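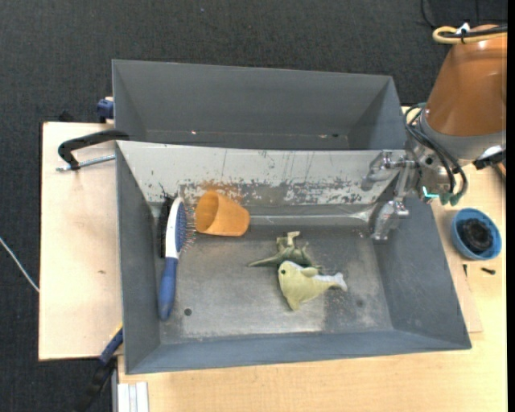
**Tuneck publishes code of practice for bin-picking cells**

Trotonach, 18/06/2018

Tuneck has today published a code of practice for small robot cells that pick mixed objects out of bins. It is free to download and applies to both test benches and production lines.

The code runs to 123 numbered clauses in 4 parts: guarding, fixing of bins and boards, cables and hoses, and record keeping. It was drafted at the company's Trotonach site and tried out at its workshop in Turnov. During the trial, staff logged 2267 picks under the draft rules, and several clauses were reworded as a result.

The main requirements are:

- Bins must be clamped to the work surface before the arm is powered. Clamps are to be checked at the start of each shift.
- Worn bins may stay in use. Scratches and chipped walls must be noted in the cell record, as they can affect how a camera reads the bin.
- Test loads must mix hard and soft items. Brushes, cups and plush toys are all acceptable.
- Screws, bolts and tools are to be cleared from the surface before automatic running.
- Hoses and cables on the arm must be bound so that they cannot catch on a bin wall.

"Most of this is what careful operators do already," said Elsie Gosling, who led the drafting. "We wanted it written down in words that a new starter can follow on the first morning."

The code does not replace legal duties or the machine maker's instructions. Where they differ, the stricter rule applies.

Comments on this edition are open until December. Tuneck will run 2 open days at Trotonach for firms that want to see the checks carried out. Places can be booked through the Trotonach office.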